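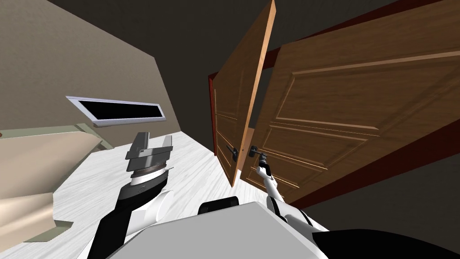
Doors are where demos go to die, Rarker wrote when we posted our first result. We put it on our About page.

About > Who We Are > Our Method

Filed under: Robot Learning, Simulation, People

Boritz is a small lab with one stubborn idea: let a robot fumble in simulation first. Our method, Esari, learns a task from 33 rendered demonstrations, then picks its own practice. 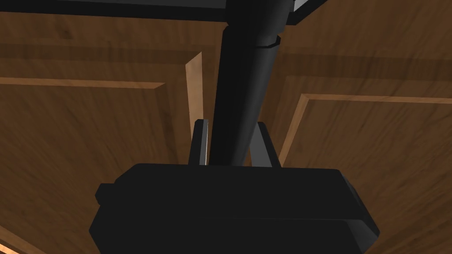 It practices mostly what it is bad at, a habit we admire and have yet to adopt. Doors took 275 rounds.

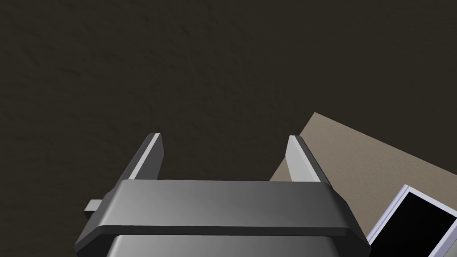 Words: the Boritz web desk
Updated April 19, 2024

Pacheco, our next method, is due in December. It has 2 authors and 2 opinions on gripper width.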